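Open Day at the Pretorius Basket Works, Naderville

The works opened its doors to the public on May 30, 2022, for the first time in several years. I went with my sister-in-law, who used to weave chair seats and wanted to see how a larger shop does it. We took the early bus from Jekthorpe and walked up from the stop, uphill most of the way.

Entry was free, but you had to sign in and put on a visitor badge. Groups went in 20 at a time. Ours was led by Dineo Mokoena, who runs the finishing room and has been there since the move from the old building on Virnska Road.

The tour starts in the willow store. The rods are sorted by length and tied in bundles, and the smell is strong, a bit like a barn. Most of the willow comes in from growers in November and is kept dry until it is needed. Before weaving it has to be soaked, and the long tanks for that are in the next room. Brown willow with the bark on can stay in the water for a week. White willow needs only an hour or two.

The works also makes a line in synthetic strand, mainly for bakeries and hotels that want something they can wash. Dineo said it now pays for much of the willow side. My sister-in-law was not keen on it, but she did admit the corners were well done.
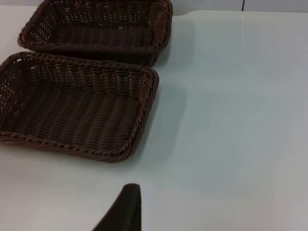 Weaving is all by hand. There are 14 benches, and on a normal day most of them are in use. A trained weaver can finish a small tray before the morning break, while a log basket takes most of a day. We watched Bernice Addo set up a round base, which she did without looking down much. She let two of the children in the group try a few rows. The rows were pulled out afterward, and they were told so in advance.

Borders are done last. The one they call the works border takes six rods at a time, and new weavers do not get to it until their second year.

Upstairs is a small display of old order books. One page was open at an order for 600 potato baskets for a single farm. Catalog number 2258, a fishing creel, is the oldest pattern still made.

The shop is by the exit. Prices are fair for handmade work. I bought a bread basket for $44 and my sister-in-law bought a bundle of offcuts. Tea was served in the yard, but the line was long and we skipped it.

The whole visit took two hours. Parking is limited, and the stairs to the display are steep with a rail on one side only.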